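Ticket 3569: Right gripper opens late during teleop, jar and lid task
Opened by: Sadia Dogar
Assigned to: Hina Dogar
Project: Lashari
Status: Waiting on reporter
Date: September 17, 2025

Sadia
Symptom: I squeeze the right leader handle, and the right follower thinks it over before doing anything. Closing is fine. Opening lags by enough that I have time to develop opinions. Left arm behaves. I've thrown out 18 demos because the hand was still clamped when I had already moved on to the next thing.

Tried so far: restarted the Pliltix session, restarted the PC, reseated the leader USB, swapped operators (same lag, different swearing).

Hina
Was the lag there at session start or did it creep in? And please attach the log, the whole log this time.

Sadia
Crept in. First hour was clean. Log attached, all of it, enjoy.

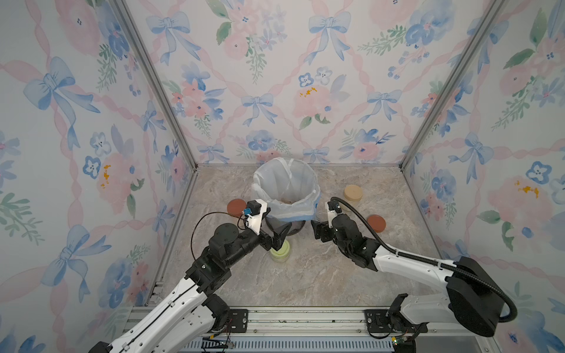
Hina
Read it. Right gripper command goes out on time, position feedback comes back 223 ms behind on opening moves only. So it isn't the leader and it isn't the network. Two suspects: the temperature limiter in the Gomeck driver, or the hose on the right wrist pulling on the bracket when the arm reaches in toward the bin.

Do this in order:
1. Power down the right arm, leave it ten minutes.
2. Run open/close from the console, arm at home, no teleop. Save the plot.
3. Same again with the arm stretched out over the bin.
4. Send me both plots before touching any settings.

Sadia
Home plot: clean. Stretched plot: also clean, which is rude. Before you ask, I did wait the full ten minutes.

Hina
Then it's heat. You're holding the trigger fully shut between grasps, aren't you?

Sadia
I like to be sure.

Hina
The servo is sure too, and it is cooking. I've dropped the hold current on the right gripper to 400 in the Jetgate config. Please relax your hand once a lid is placed and record another hour. Mark the 18 bad demos as rejected, don't delete them.

Sadia
Marked. Will report back after the hour. My hand is relaxed under protest.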